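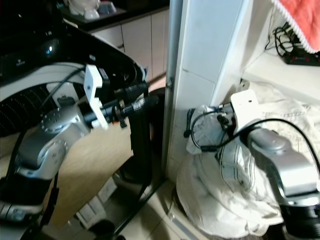

A heap of white cloth on the tiled-floor side of the room, with the cabinets and the dark countertop at the back.

Home News Services Visit Contact

FOR IMMEDIATE RELEASE

Studum Opens Its Folding Room to the Neighborhood With a Winter Denim Drive

LOLUS – Studum, the garment care and mending shop on Kanderen Street, is happy to announce that its back folding room will be open to the public every Sunday through December for a denim drive, with washing, sorting, folding and small repairs all done on the premises. Anyone in Lolus or the towns nearby is welcome to bring in jeans, jackets, skirts, overalls or any other denim that has been sitting at the bottom of a closet, and everything that can be worn again will be passed along free of charge at the Hegde Hall clothing table in the new year.

This is the second winter for the drive, and we are still a little amazed by the first one. Last year we put a cardboard sign in the window and hoped for a few bags. By the time we took the sign down we had taken in 542 pieces of denim, many of them in fine shape and a good number of them freshly pressed by their owners, which touched us more than we can say. People left notes in the pockets, too. One grandmother wrote out the whole history of a pair of jeans, from the county fair to the garden, and asked that they go to somebody tall. (They did!)

"I have been looking after other people's clothes for most of my working life, and I still think denim is the friendliest cloth there is," said Darius Stoica, who runs Studum. "It forgives you. You can let it sit in a heap, you can forget about it for years, and when you finally give it a wash and a good shake it comes right back to you. We want folks to come in, have a cup of coffee, and leave with a bit more room in the closet."

Visitors to the folding room will find a plain, practical place with a tile floor, a long run of pale cabinets and a dark countertop above them. Pieces are sorted first by color and weight, with the whites and the very pale blues set apart from the dark indigos so that nobody's summer jeans come home gray. After that they are checked over for wear, washed as needed, and folded. Anyone who would like to stay and learn the folding is invited to do so, and we promise it is more pleasant than it sounds, especially in company.
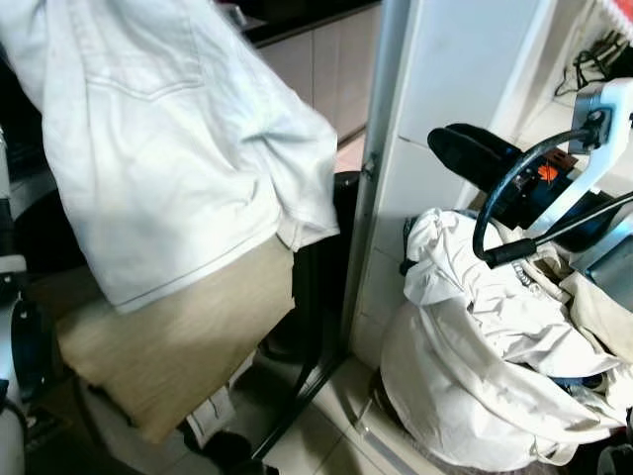

Pale-blue denim with its stitched back pocket, hanging over a tan fabric panel with a slightly frayed bottom edge.

The lighter shades get a good deal of our attention, and we hope donors won't be shy about bringing them. Many people hold back their pale and white denim in the belief that nobody wants it in cold weather, but last winter those were among the first pieces chosen from the table at Hegde Hall. They layer well under a long coat, and they are easy to match with the sweaters most of us own already. If a pale pair has a mark on it, please tell us what made the mark, if you happen to remember. Coffee, grass, ballpoint ink and bicycle grease each want something different, and a word at the counter saves us a lot of guessing.

Smaller pieces of cloth are welcome along with the denim. Canvas, twill, old cotton curtains and sturdy remnants of all kinds can be used for patching and for lining pockets, so there is no need to trim them or finish the edges before you bring them in. A frayed piece is perfectly fine with us. We would only ask that fabric be free of pins, and that you set aside anything with sentimental value, as we can't promise to find a particular scrap again once it has gone into the mending basket.

The drive will include free small repairs for donors as well. Bring in a bag for the table, and you may bring up to 2 pieces of your own to be looked at the same day. Loose hems, open pocket corners, popped belt loops and missing buttons can usually be handled while you wait. Broken zippers take longer, and we will give you a ticket and call you when they are ready. Finished repairs are held for 30 days, and we do hope you'll come back for them, as our rack is not a large one.

"What I like to show people first is the stitching," Mr. Stoica said. "You turn back a hem, you look at the line of thread, and right away you can see how the thing was put together and where it's going to need help. Children are wonderful at this. They spot a skipped stitch faster than I do, and they let me know about it."

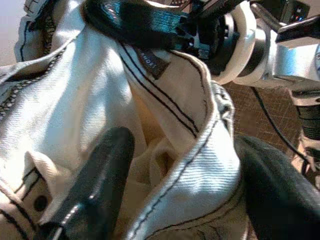
Black topstitching on white denim, with a small dark label sewn on near the top.

For those who would like to get a head start at home, we are glad to share what we tell everybody at the counter. Empty the pockets, all of them, including the little one inside the right front that everyone forgets. Close the zipper and the top button. Turn the garment inside out before washing, use cool water, and hang it up by the hem or the waistband if you have the space. When it comes time to fold, lay one leg over the other, smooth the seat flat with your palm, and tuck the point of the seat in so you have a straight edge to work from. Then fold in half from the bottom, and once more. Denim with contrasting thread deserves a few extra seconds, as a crooked fold really does show against a dark line of stitching!

Labels may be left on. A label often tells the next owner something useful about size or care, and we never remove one unless it scratches.

The folding room opens each Sunday in December at 10 a.m. and closes at 4 p.m. Coffee and cider are on us. Donations may also be left at the front counter during regular shop hours, in any bag or box you have handy, and there is a step-free entrance on the alley side for anyone with a heavy load or a stroller. No appointment is needed for the drive or for small repairs, though groups are kindly asked to call ahead so we can put out enough chairs.

About Studum

Studum is a family-run garment care and mending shop in Lolus, offering washing, pressing, alterations and repairs for everyday clothing. The shop also teaches a beginners' mending class each spring, and sign-up sheets for the next one are at the front counter now.

Media contact: Darius Stoica, Studum, Kanderen Street, Lolus

4 shares 2 comments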